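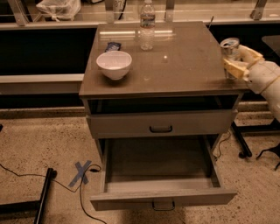 Drawer cabinet with bowl, snack packet, bottle and can on top.

Tukura Drawer and Tabletop Set

README, last edited 2023-10-31
Maintained by Liv Dalen and Vilgot Halvorsen

What this is

Tukura is a collection of short recordings of small household items being put away in a drawer cabinet, taken out again, or moved from one place to another on its top. It covers one kind of furniture and a short list of everyday things. Kitchens, closets and shelves are in the Dendel set and are not repeated here.

Contents

The set has 27 item arrangements and 50 recordings. Some arrangements were recorded more than once with the drawers in different starting positions. Each recording comes with a one-line task sentence and a note on where things stood at the start.

Furniture

The main cabinet has a flat, glossy top. The drawers can be left closed, partly open or pulled well out, and the start note gives the state of each drawer separately. "Upper" always means the drawer directly under the tabletop. We do not use "first" and "second" for drawers, as the two of us turned out to number them in opposite directions.

Items

Bowls: pale, empty at the start.
Snack packets: small, sealed. The wrappers crinkle, so the outline changes from one recording to the next.
Bottles: clear plastic with a wraparound label. Left capped.
Cans: aluminum drink cans. These start upright unless the note says otherwise.

"Bowl" is used for anything round and open that stands on a foot. "Packet" covers all wrapped snacks regardless of flavor or color. Printed text on packaging was not transcribed.

Task sentences

Sentences are written as plain requests. Typical ones are:

put the can in the upper drawer
move the bowl to the right side of the top
take the packet out and close the drawer
stand the bottle at the back

Left and right are given from the front of the cabinet. "Back" is the side away from the drawer fronts. Vilgot wrote the first 17 sentences and Liv wrote the rest. The wording differs a little between the two, mostly in "put" versus "place", and was left as it is.

Known issues

The tabletop is shiny and picks up long bright reflections from the lights. They can run right up to an item and make its edge hard to find, most of all with clear bottles.
Packets are sometimes partly hidden behind bowls. They are still listed in the start note.
A drawer that is open only a little shows as a narrow dark gap. In the April recordings such drawers were marked "closed" by mistake. The notes have been corrected, but copies downloaded before the correction will have the old values.
Tall bottles at the back may be missing their caps from view.

Folders

recordings: one folder per recording
notes: start notes, plain text
sentences: task sentences, one per line, same order as the recordings

Corrections

Send the recording number and the line that needs changing to Liv Dalen. Wording changes to task sentences are collected and made together at the next release.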